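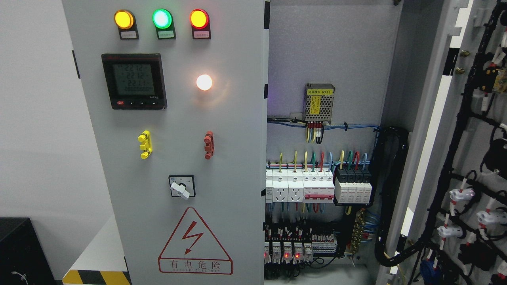 3.2 What we learned at the panel

I'll admit I'd expected the Jerkilbridge cabinets to be the dull part of this study. They weren't! People read the door in their own order – lamps first, digits second, the warning triangle hardly ever – and that shaped how we laid out the Uvar checklist (2 pages, down from a monster of a draft). We collected 225 completed sheets by September, and I read every one.
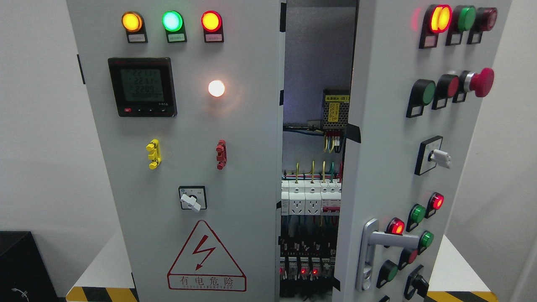 Figure 2. Control cabinet with the right door partly open; meter and indicator lamps on the left door.

What surprised me most was the selector switch. Plenty of folks wrote down its position without being asked, so we gave it a line of its own.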